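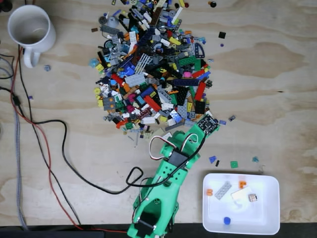
Skodholm Sorting Trays: Review After Two Months

We have a lot of LEGO in this house, most of it bought used, and for years it lived in whatever bin had room. I bought the Skodholm stacking tray set in March to fix that. I paid for it myself.

What you get

The box holds six shallow trays, a lid that fits any of them, and 20 loose dividers. The trays are clear plastic with a slightly frosted bottom. They stack with a small lip and lock with a quarter turn of two tabs on the short sides. There is a sheet of blank labels too, but the glue is weak and I went back to masking tape after a week.

Setup

Snapping the dividers in takes some force the first time. Two of mine were molded a little long and bowed in the middle until I trimmed them with nail clippers. The rest fit fine. You can only place them at fixed slots, so the smallest compartment you can make is still a bit big for single studs and pins.

Daily use

I sort by shape first and leave color alone. Plates, bricks, tiles and slopes each get a tray, Technic parts get another, and the last one is for wheels and odds and ends. A test batch of 1,078 pieces filled four trays and part of a fifth. Bigger plates only fit with most of the dividers taken out, so plan on one open tray if you have a lot of those.

The trays are shallow enough to see to the bottom, and I like that more than anything else about them. My old Meser drawer cabinet was deeper and held more, but I was always digging. The Meser drawers also came all the way out if you pulled too fast. These sit flat on the table and stay put.

The locking tabs are the weak spot. With a full stack the bottom pair gets stiff, and one tab on tray three now has a white stress line in it. It still holds. I carry the stack with a hand underneath and would not trust it by the lid handle alone.

Cleaning

Warm water and dish soap. The frosted bottom holds on to dust in the corners, and an old toothbrush gets it out. Let the dividers dry separately or water sits in the slots.

Price and other options

The set costs more than a tackle box of the same size. If you only have a few small sets, get the tackle box. The Coste version looks almost the same but has fixed walls, and I would want the option to move them.

Rating: 4 out of 5. One point off for the tabs and the labels. I plan to order a second set for the bricks still in the closet.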